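Monday, December 24, 2018

# Grutano table-setting set: house rules

Hello! I'm Meifang Feng and I look after this folder. If you've come for the recordings themselves, they're in `takes/`, sorted by task. This file is the bit I'd really like you to read first, whether you're recording new takes or only using the old ones. It replaces the notes we had in February, which had got rather long and contradicted themselves in two places (my fault, sorry).

## What's in here

- 300 takes of small table jobs, all done with a pair of hand-held grippers
- one text note per take, in plain English
- `rejects/`, which we keep and label so people can argue with me about them

No take runs longer than 90 seconds. If yours does, split the job up and give each part its own note.

## Before you start a take

I'm fussy about the starting layout. Put out only what the task sheet asks for, check both grippers open and close fully, and then hold still for 3 seconds before you reach for anything. The Zulberg people asked for that pause and I grumbled at the time, but it makes trimming so much easier that I now nag everyone else about it! 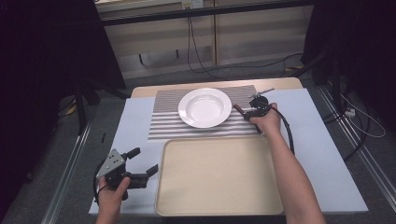
Cables are where most of my rejects come from, so please sort them out before you touch any crockery. The lead should have enough slack for a full reach and no more, and it mustn't cross anything you're going to move. When you're working near a plate with the right gripper, let its cable run back down beside your forearm, as the black one does here, and keep the left gripper well out to the side until it's needed. Go over the far side of the tray slowly too, as there's hardly any gap between it and the striped mat and it's easy to nudge one with the other. If you do nudge something, carry on and write it down. Don't put it back with a bare hand halfway through, that's an instant reject.

## Writing the note

Say what you did, in the order you did it. "Moved plate to tray" is fine. "Successfully served dinner" isn't, however proud you are. Drops, slips and second tries all go in, and I'd much rather have an honest messy take than a tidy one with a vague note.

Left and right always mean the operator's left and right. Lecomte's older notes do it the other way round, and I've marked those `flip: yes`.

## Checking

Every take gets watched by a person who didn't record it. Each new operator does 5 practice takes first, and these never go into the main set.

## Still to sort out

- Ano wants the task sheets as plain text. Happy to, haven't yet.
- File names with spaces in them. Please stop!
- I still need a better word than "nudge".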